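Betreff: Re: [holzspiel] Ahornplatte verzieht sich / Klötze nachfärben

Hallo Elżbieta, hallo Liste,

ich antworte mal zwischen den Zeilen, sonst verliere ich den Faden.

Elżbieta Bednarek schrieb:

> Hallo zusammen,
>
> wir haben im Februar die Spielplatten für unsere beiden Gruppenräume
> bekommen, Ahorn, verleimt, geölt mit dem Hartöl von Karpenko. Zwei
> davon liegen inzwischen nicht mehr plan. Wenn die Kinder einen
> schmalen Klotz hochkant stellen, kippt er am Rand um. Die Platten
> liegen auf normalen Tischen und stehen über Nacht an der Wand, neben
> der Heizung.

Da hast du die Ursache vermutlich schon selbst hingeschrieben. Eine Leimholzplatte, die mit einer Seite zur Heizung steht, trocknet auf dieser Seite schneller und wird hohl. Bei Ahorn geht das flott. Leg die beiden für zwei Wochen flach auf Leisten, die hohle Seite nach unten, in einen Raum ohne Heizkörper. Nicht beschweren, jedenfalls nicht am Anfang. Bei mir sind so schon Platten zurückgekommen, die ich abgeschrieben hatte. Wenn sich nach zwei Wochen nichts getan hat, kannst du immer noch Gewicht drauflegen.

> Sind die Platten auch auf der Unterseite geölt? Ich kann das nicht
> erkennen.

Tropfen Wasser drauf und eine Minute warten. Zieht er ein und wird dunkel, ist da kein Öl. Skarkuvov hat eine Zeit lang nur die Oberseite behandelt, ich habe das damals reklamiert und bekam die Antwort, die Unterseite sehe ja niemand. Es geht aber darum, dass beide Seiten gleich viel Feuchte aufnehmen. Also Unterseite nachölen, dünn, mit einem Lappen, nach 20 Minuten den Überstand abnehmen. Den Lappen danach bitte draußen ausgebreitet trocknen, nicht zusammengeknüllt in den Eimer.

> Kann man die Platte irgendwie befestigen, damit sie beim Bauen nicht
> wandert? Festschrauben möchte ich sie ungern.

Kann ich verstehen. Durch die Platte würde ich auch nicht schrauben. Wenn sie ringsum fest sitzt, kann sie nicht mehr arbeiten und reißt im Zweifel an einer Leimfuge auf. Für euch reicht eine rutschfeste Unterlage, wie man sie unter Teppiche legt, auf Plattenmaß minus einen Zentimeter zugeschnitten. Alternativ Anschläge vorn und hinten am Tisch, mit etwas Luft zur Platte.

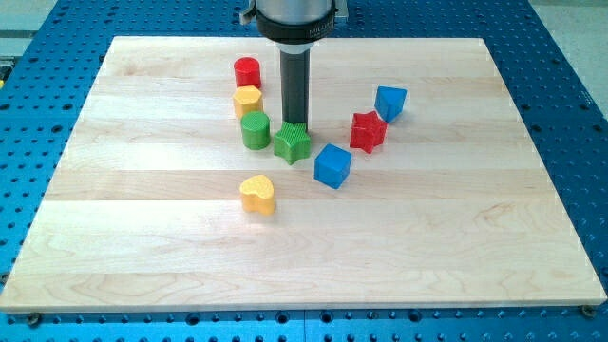 Miroslava Pavliuk

So eine Platte meine ich, heller Ahorn aus langen Streifen, die Fugen laufen quer durch. Auf dem blauen Lochblech liegt sie ganz gut. Die dunkleren Streifen im Holz sind Wuchs und gehen auch mit Schleifen nicht weg, das fragen Leute immer wieder. Ich finde sie nicht schlimm. Für Klötze in kräftigen Farben ist ein heller Untergrund ohnehin angenehmer als Buche, die mit den Jahren ins Rötliche geht.

> Bei den Klötzen ist an den Kanten die Farbe ab, vor allem bei den
> kleinen. Mit was kann man die nachfärben? Es soll natürlich
> speichelfest sein.

Erst mal die Frage, ob das Lack oder Beize ist. Mit dem Fingernagel über die Kante: Blättert etwas, ist es Lack. Wird es nur heller, ist es Beize.

Bei Lack musst du den ganzen Klotz anschleifen, Korn 180, dann 240. Nur die Kante auszubessern hält nicht, da hebt sich der Übergang nach kurzer Zeit wieder. Bei Beize kannst du die Kante mit einem Pinsel nachziehen und dann den ganzen Klotz neu ölen oder wachsen. Die Farbtöne triffst du nie genau. Ich färbe deshalb immer alle Klötze einer Farbe zusammen nach, dann fällt es nicht auf.

Zum Mittel: Ich nehme die Wasserbeize von Skarnari und darüber deren Wachs. Für beides gibt es ein Datenblatt zur Speichel- und Schweißechtheit nach DIN 53160, das kannst du dir vom Händler schicken lassen und zu den Unterlagen legen. Von Starkbridge hatte ich früher einen Lack, der war hart und schön glatt, an scharfen Kanten aber immer als Erstes ab. Das liegt weniger am Lack als an der Kante. Brich die Kanten vor dem Färben mit zwei Strichen Schleifpapier, dann hält jede Oberfläche länger.

> Und wie bewahrt ihr die Klötze auf? Unsere liegen in einer großen
> Kiste und schlagen beim Ausschütten aneinander.

Genau da gehen die Kanten kaputt - beim Ausschütten, kaum beim Bauen. Ich habe auf flache Kästen umgestellt, einer je Form, höchstens zwei Lagen hoch, mit einem Stück Filz am Boden. Die Kinder nehmen dann heraus, was sie brauchen, und es liegen nur ein paar Klötze gleichzeitig auf der Platte. Beim Aufräumen dauert es etwas länger, dafür ist das Sortieren gleich erledigt. Mein Bestand sind 258 Stück, die passen in 6 solche Kästen, und davon musste ich im letzten Jahr 4 Klötze nacharbeiten. Vorher war das jeden Winter ein ganzer Nachmittag.

> Danke schon mal und viele Grüße
> Elżbieta

Noch etwas zum Reinigen, weil du es nicht erwähnst: nebelfeucht wischen, sofort abtrocknen, und zwar beide Seiten. Keine Desinfektionstücher auf geöltem Holz, die holen dir das Öl aus der Fläche und die Platte wird rau. Einmal im Jahr dünn nachölen genügt. Falls du Wasserränder hast, mit Korn 240 in Faserrichtung drübergehen und danach die ganze Fläche ölen, sonst bleibt ein Fleck.

Schreib bitte, ob die beiden Platten wieder plan geworden sind, und wie dick sie sind. Unter 18 mm würde ich mir für die nächste Bestellung eine andere Stärke überlegen.

Viele Grüße
Miroslava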